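Folding Week at the Sturnside Demo Floor

We spent six days showing a gripper how to fold laundry, and I took way too many notes, so here's a gallery page to go with them. Everything gets taught by hand: you hold the gripper, you do the job yourself, and the recording becomes one lesson. Click through if you like towels!

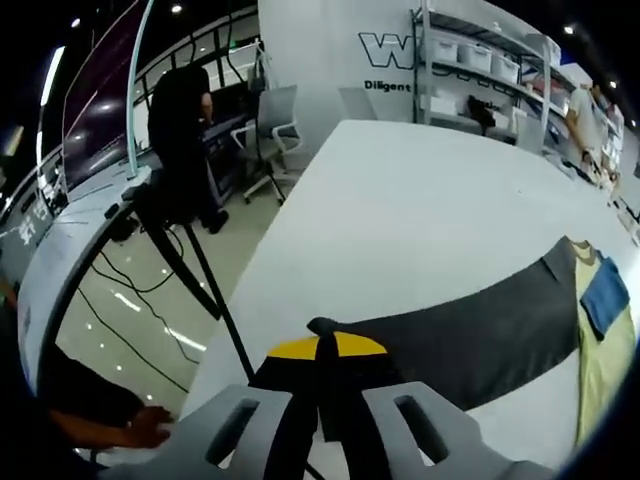 1. Dark gray on the white table

Lining up on the charcoal piece with the yellow band. I love this one for practice -- the band gives you something to aim at, and that little fold sticking up at the end is a decent place to get a finger under. The blue towel on the right is folded, and the yellow-green cloth is spread out partly underneath the gray one.

A few notes from the week

Going slow is harder than it sounds. My first lessons were all much too quick, and Rozália Juhász (who has more patience than the rest of us put together) made me redo every one of them. Her rule is to close the fingers, count to one, then lift. I still say it out loud.

Gergely Bíró is our towel champion. He got 80 keepers out of one afternoon and then went and had soup like it was nothing. I got 4 before lunch that same day, and two of those were questionable.

Thick hems are the worst. If you pinch too close to the edge the cloth slides away from you, and if you go in too deep you grab both layers and the whole thing comes up like a tent. Margit Vass taught me to come in low and a bit sideways, and my tents mostly stopped after that.

We tried remote control too, with Ataberk Güler driving the arm from a desk and me calling out left, left, no, the other left. Great fun, very slow! You lose the feel of the fabric completely, and he said he kept wanting to reach out and smooth things down himself. For boxes and bottles I'd happily do it that way again. For shirts, give me the handheld any day.

Final tally for the week was 246 lessons kept. Tien-fu Choi is sorting them now, and he's already asked for more of the dark fabrics, so I'll be back at it in April with a bag of old sweaters from home.

Posted Jan 27, 2020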